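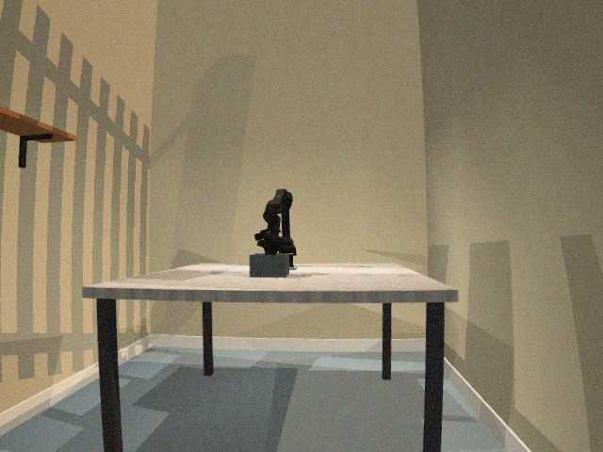
Table with a pale top and four black legs.

Can I use a standing frame or chair of my own for seated shot put?

Posted in Para Athletics Help, Wednesday, July 7, 2021

I started seated throws in April after two years of wheelchair basketball. My club in Carnville lends out a throwing frame, but the seat is too wide for me and I slide to the left on every throw. A welder in Vullgate has quoted me 600 dollars to build one to my size. My first meet is in 9 weeks. Does a home-built frame have to be approved ahead of time, or do they just look at it on the day? I also don't know if I'm allowed a backrest. I can sit up without one but my balance goes once I let go of the shot.

carnvillethrower

larnodico
Home-built frames are fine and a lot of people use them. At the meets I've been to, an official measures the frame before the event, usually in the call area. They check the height of the seat with the cushion on it, so measure yours the same way. I had to swap my cushion for a thinner one at my second meet because I had only measured the bare seat.
Backrests are allowed. So is a holding bar, but it can't bend or spring when you pull on it. Ask your welder for one straight piece of steel with no joint in it. The frame also has to be tied down inside the circle, so have him put strap points low on all four corners.
Get the current rulebook and give the welder a copy of the page on frames. Email the meet director too – some smaller meets only have certain tie-downs, and you may need to bring your own straps.

petersen_field
I would wait. 600 is a lot before your first meet. Borrow the club frame and put firm foam down both sides of the seat.

seatedandstrapped
Agree with larnodico on the height. One thing to add: have you been classified yet? If not, do that first. Your class could change how you want the frame set up, mostly how high the backrest goes and which side the bar is on.
On the sliding, try an extra strap over the thighs before you pay for anything. I used to slide in a borrowed frame and a second strap fixed most of it. Check the rulebook for what the strap can be made of – stretchy ones aren't allowed where I throw.
If you do go ahead, get it done early enough to practice in it. A new seat height changes your release, and mine took a while to come back.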